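Equipment Review: Batia Hand-Held Gripper, Demonstration Model

Prepared for the Pritstead Technical Training Centre following the October open day at Drutholm

The Centre was invited to attend the autumn open day at the Drutholm workshop, where the Batia hand-held gripper was shown to colleges and small manufacturers. The purpose of our visit was to judge whether the tool would suit the second-year automation course. The present review covers handling, build, instruction and cost. It does not deal with the software supplied for training a robot from the recordings, which was shown separately and will be assessed in the spring.

The demonstration was led by Mingxuan Peng of the Drutholm workshop. Visitors were received in groups at a plain white table with a black curtain behind it, and the demonstrator's desk stood close by. Each group was shown a short task with everyday tableware, and members were then invited to try the tool for themselves. Our session began at 10.30 and ran a little over its time.

In the hand, the Batia is heavier than its appearance suggests. The grip is well shaped and the squeeze is even throughout its travel, but two of our party found that the wrist tired after repeated lifts. Yae Murakami, who teaches the practical sessions at Pritstead, considered this acceptable for periods of up to twenty minutes and would ask students to work in pairs beyond that. A support strap is offered as an extra. It should in our view be included. 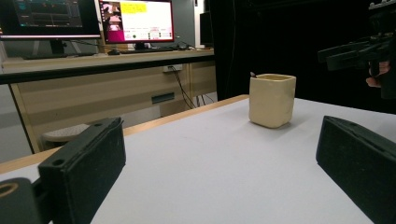

Cups proved a fair test of the tool. An approach made too low tends to push the cup away before the fingers have closed, and most visitors needed several attempts before they learned to bring the fingers in level and stop short. Mr Peng advised moving the whole forearm and keeping the wrist still. With this guidance the members of our party improved quickly. Handles caused more difficulty than plain sides, and thin saucers were beyond all of us.

The fingers are thick and black, with holes in their upper faces. They are sold as replaceable parts, and a change of fingers was carried out for us at the table with one hex key. The work took less than four minutes. We should have liked to see a worn pair beside a new one, as students are hard on equipment and the printed guide says very little about wear.

Written instruction is the weakest part of the package. The guide runs to 48 pages, of which the greater number concern installation. Basic handling is dealt with in a single page and a half, and the drawings are too small to follow at a bench. The spoken teaching on the day was of a much higher standard, and we have asked whether Mr Peng's notes might be made available to purchasers.

The quoted price is £721 for one tool with a carrying case, and a spare pair of fingers adds almost £200. A similar tool from Matsuda, which the Centre has had on loan since last year, costs £700 and is lighter, although its squeeze is less even and its fingers cannot be changed without returning it to the supplier. For a teaching room the Batia is the more practical purchase.

The Centre recommends the purchase of two Batia tools for the second-year course, on condition that the supplier confirms delivery of spare fingers within the term. The Matsuda tool should be kept for introductory sessions. Staff wishing to attend the next Drutholm open day are asked to give their names to the Automation office by Tuesday. Places are limited and sturdy shoes are required in the workshop.

Contact the Automation office | © Pritstead Technical Training Centre | Back to top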